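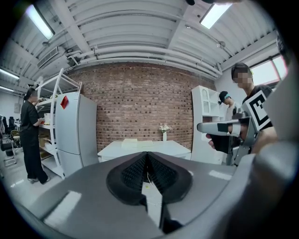 Yeison Salazar wrote to me after last month's column to say that a shared workroom needs three things, daylight, open shelves and enough floor to stand on, and that everything else is fuss. He has run more workrooms than I have, and his letter was friendlier than my column deserved. I still think he is wrong about two of them.

I'll give him the floor. People who make and fix things spend a lot of the day on their feet, leaning in over somebody's elbow, and a room that forces them to squeeze past a row of chairs is a bad room. No argument there.

The open shelf is where he loses me. Sometime in the past few years it became an article of faith that tools and parts must live in plain sight, preferably on something white. The Zalico people, who came to advise the workroom I use in Gullmont, had a slide for it. If you can see it, you'll use it. If you can see it, you'll put it back. They sold us on a Sturketen shelving unit for $675 and a set of labels, and then they went home.

I have been watching that unit since May. The first half of the promise holds up pretty well. People do use what they can see. They walk over, pick something up, turn it in their hands for a while and carry it off. The second half is another matter. An open shelf takes anything you set on it, in any spot, and it gives you no sign that you got it wrong. A drawer marked "clamps" with a glove in it looks silly when you pull it open. A shelf with a glove on it looks like a shelf. By the middle of the summer ours held a fine collection of things that had been put down for a minute.

What the shelf does well is look tidy on the day it goes up, and I suspect that's what we paid for. I asked Zalico whether they had ever gone back to a client after 12 months to see what was on the shelves. The reply said they had received "very positive feedback." I'm sure they had. I gave them some myself, in the first week.

There is also the dust. Anyone who has swept a workroom knows where it goes. Tello, the outfit that cleans our building, charges extra to wipe open shelving, and they charge by the shelf. It isn't a fortune. But it wasn't on the slide.

Now the daylight. I like a window as much as the next person, and I would not want to work in a basement. What I object to is the way a big bright window gets treated as if it settled the question of light. It lights the side of the room it happens to be on, at the hours it feels like it. Stand with your back to it and your own shadow falls across your hands. Face it and you squint. At ten in the morning our room is lovely, and visitors who come at ten say so. At four thirty in winter the same people are holding small parts up toward the ceiling and turning them around to find the notch.

We could have bought decent task lamps. I priced them: $485 for enough to cover the benches, less than the shelves cost. The suggestion was turned down because the room was "already so bright." It was a morning meeting.

Yeison would say, and did say, that all of this is about habits. Train people to put things back and any shelf will do. Teach them to move to where the light is. I've heard this for as long as I've worked in shared rooms, and I notice that it's always said by people with good habits. Most of us don't have them. We're talking to the person next to us, we're thinking about the next step, and the thing in our hand goes on the nearest flat surface. Furniture that works only if everyone behaves well is asking a lot for its price.

My own proposal is dull. Put doors on half the shelves. Keep open only what gets picked up every single day, and let the rest go behind something that has to be opened on purpose. Buy lamps before you buy anything white. Leave the middle of the floor clear, as Yeison says, and be suspicious of anyone who wants to put an island there (Zalico did, with 80 little bins in it, for "flow").

And before spending anything, go and stand in the room late in the afternoon when people are busy in it, two or three of them bent over the same job and somebody else off at the shelves hunting for a part. Don't ask them what they think of the space. They'll tell you it's great. Watch how many trips they make, and where they set things down. I did that for a few afternoons, with a notebook, and I've been poor company on the subject ever since.

Yeison has invited me to come see his shelves, which he says are spotless. I've accepted, and I've asked him to let me choose the hour.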